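3.2 Storage and moisture of the test pieces

All stock came from two suppliers, Felska and Stolska, and was delivered in June as planed boards. The boards were stickered in the workshop at Okwood for 9 weeks before any cutting. We did not try to bring them to a single moisture content by kiln, as small furniture shops seldom do this and our interest was in joints made under ordinary shop conditions. Boards with visible knots, stain or end checks longer than a hand's width were set aside and used for setup cuts only.

Pieces were cut on a sliding table saw with a fresh blade. Each batch was cut in one morning and glued the same afternoon, so that the cut faces were never left open overnight. Earlier work on end-grain joints has often left this interval unreported, and we suspect that some of the scatter in published strength values comes from it. Where a batch could not be glued on the same day it was dropped from the main set and is treated separately in Section 5.

In total 2,640 joints were made. They differ in the angle of the cut, the amount of adhesive, and whether the end grain was sized with a thinned coat of glue before assembly. Square butt joints served as the reference group. Slanted joints have a larger glue area for the same cross-section and expose less pure end grain, and both effects should raise strength. Separating the two was one of the main aims of the design.

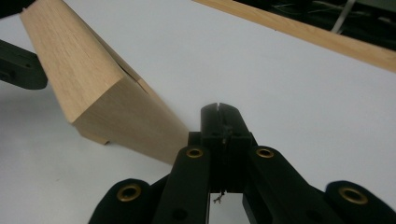
Figure 3. Light-colored wooden block with one end cut at a slant.

Sizing was done by brush. The thinned coat was left until it no longer looked glossy and the full-strength coat was then applied over it. This is a judgment made by eye, and two operators will not always agree on it. We therefore had one operator size all of the pieces in a given batch and rotated operators between batches, so that any personal habit would show up as a batch effect and could be handled in the model.

Clamping pressure was harder to control. Slanted faces tend to slide past one another when pressure is applied along the length of the piece, and the usual remedy in the trade is a pinch of salt or a small brad in the joint. Neither was acceptable in our case, as both disturb the glue line. We used stop blocks on either side and brought the pressure up in 4 steps, checking alignment after each. Pieces that had crept visibly were taken apart, discarded and replaced with new ones from the same board.

After clamping, the joints were kept in the conditioning room for more than 100 hours before testing. The room follows the procedure described by Åberg for small hardwood specimens, with one change: the pieces were stood on edge on open racks instead of being laid flat. In a pilot run, pieces laid flat had taken on a slight cup, which made it hard to seat them squarely in the bending fixture.

3.3 Bending tests

Joints were loaded in three-point bending with the glue line at midspan. Load was applied at a constant rate until the joint parted or the wood broke beside it. For each piece we recorded the peak load and the type of failure, which was graded as glue, wood or mixed. Grading was done under a desk lamp by a person who had not seen the load reading.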